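Keeping Loose Cards Clean, Flat and Findable

By Eusebio Valderrama
25/09/2023

I own 3,087 loose trading cards, a figure I know because my insurance form had a box for it and I am the kind of person who fills in boxes. Most of them live in a spare bathroom closet, which every hobby guide will tell you is the worst place in the house. They're right. It's also the only closet with shelves. What follows is how I get away with it.

Start with the air. A small humidity gauge costs less than a blaster box and will disappoint you less often. Mine gets a look every morning while the coffee drips. If it reads over 65 percent, the door gets propped open and the fan goes on until the number comes down. The little silica packets that come with shoes are fine for a shoebox, but they fill up and quit. The rechargeable kind can be dried out in a low oven. Take them out before you preheat for pizza. I mention this for my own benefit.

Cardboard boxes go on a shelf, never on the floor, and never against an outside wall. Leave two inches behind them. If your shelves are wire, put down a cut-up cereal box first, or the bottom edges of your boxes will come out with a waffle pattern by spring.

Don't pack a row until it squeaks. You want to be able to tip the cards forward with one finger and read the names. A half-full row is just as bad, as the cards slump and take on a curve like a potato chip. Fill the gap with a folded paper towel or a wad of the team bags you swore you'd use.

Now for cleaning, and I mean the room before the cards. Do the tile and the fixtures first, let everything dry with the door open, and only then bring out a box. Spray cleaner drifts farther than you think, and a sleeve open at the top will catch it nicely.

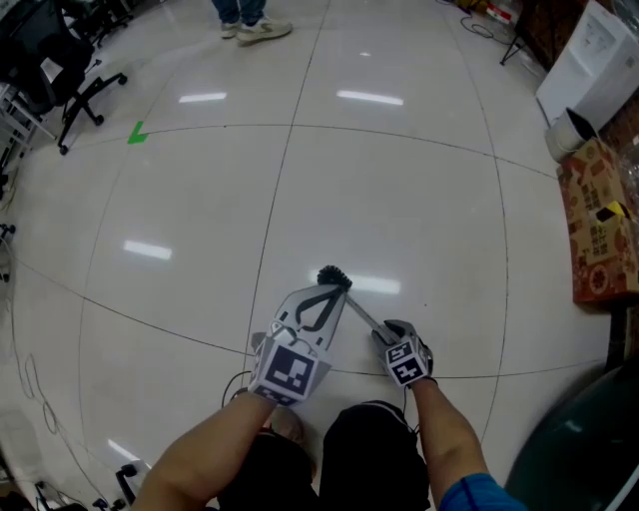 Toilet brush, black bristles, slim handle. Bathroom first, cards second.

Wash your hands, dry them, then dry them again. I gave up on cotton gloves after dropping the same rookie card twice in one evening. Clean bare fingers on the edges work better for anybody with my level of coordination.

For dust on a glossy card, use a dry microfiber cloth, the sort sold for eyeglasses, and stroke in one direction. No spit. No window cleaner. No "just a little" rubbing alcohol, whatever the man at the flea market says. For old matte stock, a soft makeup brush, and quit while you're ahead. Plan to sell the card? Leave it alone entirely and let the buyer complain.

Gum stains: people swear by rubbing the wax side with a bit of nylon stocking. I've had it come out well, and I've had it come out shiny in one spot and guilty-looking. Try it on a card you don't like. Every set has plenty.

Sticker residue on a plastic top loader (the holder, with the card OUT of it) comes off with cooking oil and a thumb. Wash with dish soap and dry overnight. Or buy a new top loader for pocket change, as my friend Bergþóra Laxdal has pointed out more than once while watching me do this.

Labels next. Write them on the short end of the box, in marker, big. Masking tape turns to dust and freezer tape doesn't. Don't use a clever code. In March I found a box marked "GB maybe" and still couldn't tell you whether that meant Green Bay or garage box. It was full of hockey.

Penny sleeves go in with the opening up, and the sleeved card goes into the top loader the same way. Snip one corner of the sleeve's mouth at a slant and the card slides in without catching. Do a stack of them in front of the TV.

Finally, duplicates. Give each set one box for them, and when the box is full, the extras go to a kid on your street. My own duplicates box is full. I've started a second one.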